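Turismo de senderismo con transporte de equipaje

El senderismo con transporte de equipaje es una modalidad de viaje a pie en la cual el caminante recorre una ruta de varias etapas llevando solamente una mochila ligera, mientras que sus maletas son trasladadas por carretera de un alojamiento al siguiente. Se distingue de la travesía autónoma, en la que el viajero carga con todo lo necesario, y también de la excursión de base fija, en la que se regresa cada noche al mismo lugar.

En la literatura comercial recibe otros nombres, como «caminata asistida» o «viaje a pie sin peso». Ninguno de ellos está aceptado de manera general, y algunas agencias los usan para productos que incluyen además un guía.

Origen

El traslado de equipaje para viajeros a pie es anterior al turismo organizado. En muchas comarcas de montaña los arrieros aceptaban bultos a cambio de un pago pequeño, sin contrato y sin garantía de fecha. La forma actual, con etiquetas, horarios y precio por bulto, se desarrolló cuando los alojamientos rurales empezaron a coordinarse entre ellos por teléfono.

Un caso que se cita con frecuencia es la ruta de Prindville, un itinerario circular dividido en 12 etapas que atraviesa pastos, dos valles y un antiguo camino de carbón. El servicio fue iniciado allí por la casa Esposito, una fonda familiar que disponía de una furgoneta para el reparto del pan. Por la mañana la furgoneta llevaba el pan y las maletas en el mismo viaje. Más tarde se separaron los dos trabajos, pues las quejas por retraso venían sobre todo de los clientes del pan.

Organización del servicio

El viajero deja su maleta en la recepción antes de una hora fija, normalmente las nueve de la mañana, y la encuentra en el alojamiento siguiente a media tarde. La mayoría de los operadores establece un límite de peso de 20 kilos por bulto. Las maletas que superan este límite pueden ser rechazadas o pagan un suplemento, según la empresa.

Existen tres formas principales de contratación:

Paquete completo. La agencia reserva los alojamientos, entrega los mapas y se encarga del traslado. Es la forma más usada por quienes visitan una región por primera vez.

Traslado independiente. El caminante reserva sus noches por cuenta propia y contrata solamente el transporte, por etapas sueltas o por la ruta entera.

Acuerdo entre alojamientos. Cada casa lleva el equipaje hasta la casa siguiente. Esta forma depende mucho de la relación entre los propietarios y es menos común en temporada baja.

La empresa Brellirance, que trabaja en la ruta de Prindville y en el valle vecino de Dreder, emplea etiquetas de color distinto para cada sentido de la marcha. El sistema se adoptó después de un verano en el que varias maletas viajaron en dirección contraria a la de sus dueños.

Perfil de los viajeros

La investigadora Ingrid Hutchins realizó una encuesta a 974 caminantes en los alojamientos de Prindville durante el mes de agosto. Según sus resultados, la razón más mencionada para contratar el servicio fue el deseo de disponer de ropa limpia y calzado de repuesto por la noche. Los problemas de espalda ocuparon el segundo lugar. Hutchins observó también que muchos encuestados habían hecho antes travesías con mochila grande y no consideraban las dos modalidades como opuestas.

Las familias con hijos forman un grupo particular. Para ellas, la maleta permite llevar objetos que no cabrían en la espalda de un adulto: libros, juegos, un segundo abrigo. Algunas agencias ofrecen etapas acortadas para este público, con recogida en un punto intermedio, y varios alojamientos han preparado una sala común donde los niños pueden pasar las horas entre la llegada y la cena.

Efectos en la economía local

El servicio ha permitido que sigan abiertos alojamientos situados en pueblos sin estación ni línea de autobús. El municipio de Dreder registró 3,000 pernoctaciones de caminantes en una sola temporada, una cifra superior a la de sus habitantes. Los conductores suelen ser personas de la misma comarca que combinan este trabajo con otro, por ejemplo el reparto escolar o la agricultura.

El geógrafo Olanrewaju Ogbonna ha señalado que el beneficio no se distribuye de manera igual. Los pueblos que son final de etapa reciben la cena, la noche y el desayuno, en tanto que los pueblos de paso reciben como mucho un café. Ogbonna propuso modificar la longitud de las etapas en años alternos, pero la idea no fue aplicada, ya que los mapas impresos y la señalización habrían quedado sin validez.

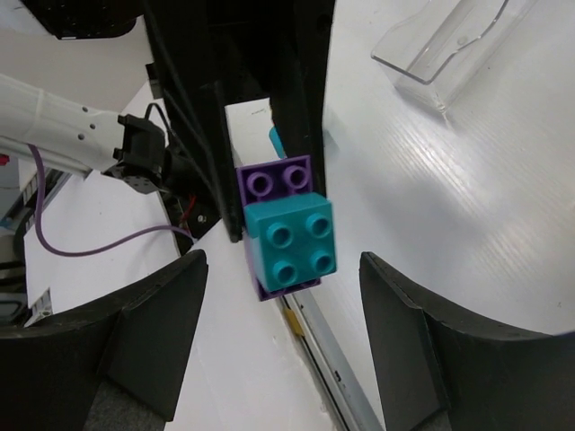
Críticas

Una parte de los senderistas considera que el traslado de maletas reduce el sentido de la marcha a pie. Esta opinión aparece sobre todo en rutas de carácter religioso o histórico, donde el peso de la mochila se entiende como una parte de la experiencia.

Otra crítica se refiere al medio ambiente. La furgoneta recorre cada día una distancia por carretera que a menudo es mayor que la del sendero, sobre todo en terreno montañoso. Brellirance respondió agrupando las recogidas de los dos valles en un único circuito, con lo cual las entregas en Dreder pasaron a hacerse más tarde, hacia las cinco.

También se discute la responsabilidad en caso de pérdida. Los contratos suelen excluir los objetos de valor y los medicamentos, que el viajero debe llevar consigo. En los acuerdos informales entre alojamientos no siempre existe un documento escrito.

Variantes

En algunas regiones el equipaje se transporta en mula o en barca, cuando el camino sigue un canal o la orilla de un lago. Los cicloturistas utilizan el mismo servicio con etapas más largas, y ciertas empresas aplican para ellos una tarifa por kilómetro y no por bulto.

Véase también

Travesía
Albergue de montaña
Sendero de largo recorrido
Cicloturismo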